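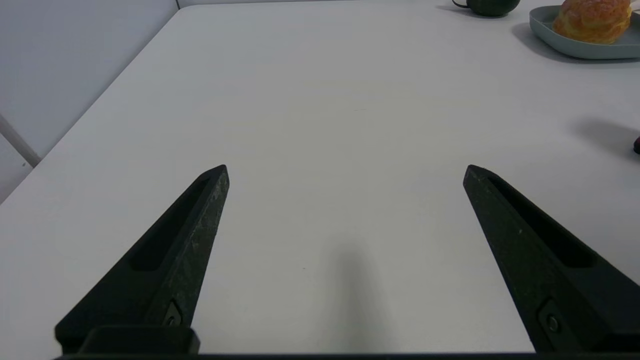 I first heard about Simone Damasceno from my dentist, of all people, who wanted to know if I'd met "the lady who got the heat pump people to come to Ancombe." I hadn't. It took me three emails and one very long voicemail to fix that, and we finally sat down at her kitchen table in June with the windows open and a pot of coffee between us.

Simone runs the home energy program for Larkwood County, and by "runs" I mean she is most of it. She has a part-time assistant, Hammad Chaudhry, a desk at the back of the permits office and a phone number that rings in her car. The program gets older houses air-sealed and insulated, then helps the owners swap out their oil furnaces. There are 2,913 houses in the county still heating with oil. She knows that number by heart and says it a little too fast, like a kid giving her address.

"People think I'm going to come in and talk about the planet," she told me. "I'm going to talk about your attic hatch. It's a piece of plywood sitting on a hole! You've been heating the sky through it since 1974."

I asked how she got into this line of work, expecting an environmental studies degree. She laughed at me. She was a bookkeeper for a plumbing supply house, and she kept seeing what people spent on parts for furnaces that should have been retired years ago. Then she bought her own place, a drafty two-story with an oil tank in the cellar, and her first January bill was $600.

"I cried," she said. "I really did, I sat on the stairs and cried. And then I got mad and started calling people."

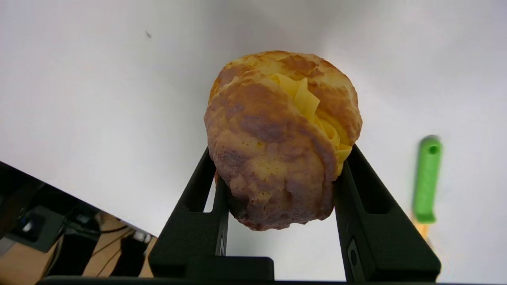
One of the people she called was Teresa Szewczyk, who was on the county board back then and is still the person Simone phones when a grant form makes no sense. Teresa found a little leftover money in the buildings budget and told her to write up a pilot. The plan was to do 30 houses in the first year, all within a few streets of each other, so that one crew could work its way down the block.

How did that go? (I had a feeling from her face.)

"Terribly! Well, no. It started terribly." The contractor they'd lined up quit before the first house. The second one wanted to put the same size unit in every home without measuring anything. Simone spent that whole summer reading about heat load calculations at night and learning to say no to men with clipboards. She finally found Wojciech Kaczorowski, who had a two-truck outfit over the county line and who insisted on sealing every house before he'd even quote the equipment.

"He'd go down in the cellar with a flashlight and a caulk gun and you wouldn't see him until lunch," she said. "He told one lady her house had a hole in it as big as a dinner table, if you added up all the cracks. She'd lived there forever. She was so offended."

I wanted to know what actually gets somebody to say yes, because I've had the flyer on my own fridge for a year - the rebate one, with the smiling thermostat - and I've done nothing. Simone was kinder about that than I deserved.

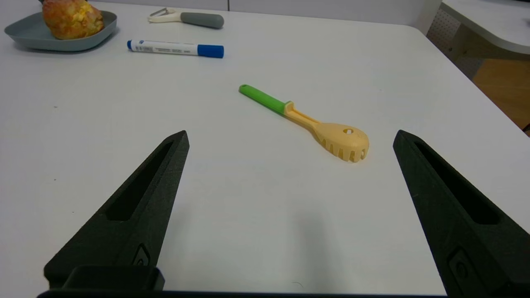 Pasta server spoon on a white tabletop.

"It's the paperwork," she said. "You're not lazy. There are three forms, and two of them ask for the same thing in different words. So now Hammad comes over and fills them out with you. That was the whole trick. We spent ages on the brochure and what people wanted was Hammad."

He also reads the old fuel bills, which she says matters more than any speech. He lays out a year of deliveries, he shows you what the same winter might cost on the new system, and if the savings aren't there he tells you so. Some houses, she says, should get insulation and stop. She'll put that in writing for anyone who asks.

Not everybody in Ancombe is a fan. At a public meeting last winter a man stood up and asked what happens when the power goes out, and got a round of applause. I figured she'd be annoyed about it, but she thought it was the best question of the night.

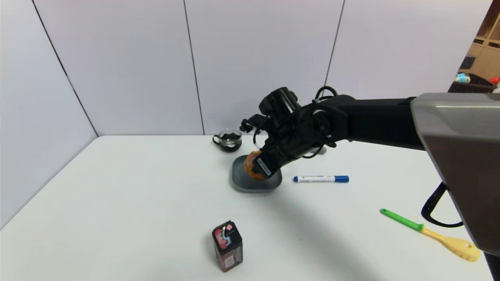 "He's right to ask! An oil furnace needs electricity too, for the burner and the blower, but people forget that. So we talked about it. A tight house stays warm a lot longer, and if you've got a wood stove, keep your wood stove. I'm not coming for your wood stove."

These days she's working on renters, and that's the part that keeps her up. The tenant pays for the heat, the landlord pays for the furnace, and neither one wants to pay for the other's comfort. She has one landlord signed up so far, Lena Michalski, who owns a row of small apartments on Rutkowska Street and agreed to hold the rents where they are for 3 years in exchange for a bigger rebate. Simone is hoping the others on the street will get nosy.

I asked if she ever gets tired of it, and she got up to refill the coffee before she answered.

"In February, sure. Everybody calls in February, when they're cold, and the crew is booked until spring. I wish they'd call now. Put that in. Tell them to call in June."

So I'm telling you. She has me down for an attic visit the week after next, and Hammad's bringing the forms.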